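4.2 The open day at Nernomwood

We had promised our neighbors at Nernomwood a look at the cutting station for a long time, and on Feb 7, 2019 we finally opened the doors. Over the afternoon 100 visitors came by in small groups, many of them with children, and we were glad of every one. The task we showed was the kitchen task of Section 3, with a banana on a cutting board and a knife kept in a black stand to the right of it.
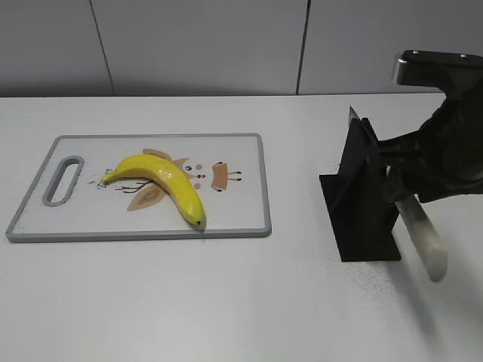

4.3 What the visitors asked

We had expected questions about speed and safety, and we did get a few. Far more people, though, wanted to know how the arm finds the handle – a question dear to us, and one we answered at some length, perhaps at more length than a few of the younger guests would have liked. For this we turned to the wrist view, where the speckled, off-white handle stands out nicely against the black of the stand and the gripper fingers.
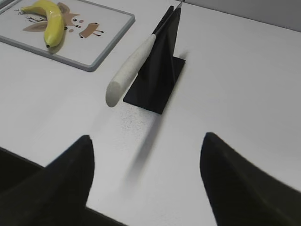 Zhuoran Zeng remarked that a guest who cooks every day picks up a knife without looking at it, and that our planner, which looks the whole time, might learn something from such people. We have thought about this a good deal, and we come back to it in Section 6.

Of the 100 visitors, 27 stayed behind to fill in our short form, and we thank them warmly for their patience. Most asked to see the same task with softer or rounder foods – tomatoes came up again and again – and several wished for a longer talk before each showing. Both wishes will shape the next open day, which we hope to hold at Entwistle in August.
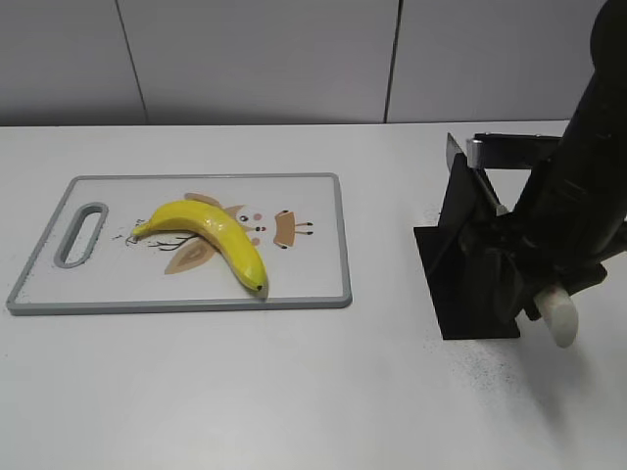

Figure 4. The cutting station at the Nernomwood open day, with board, banana and robot arm.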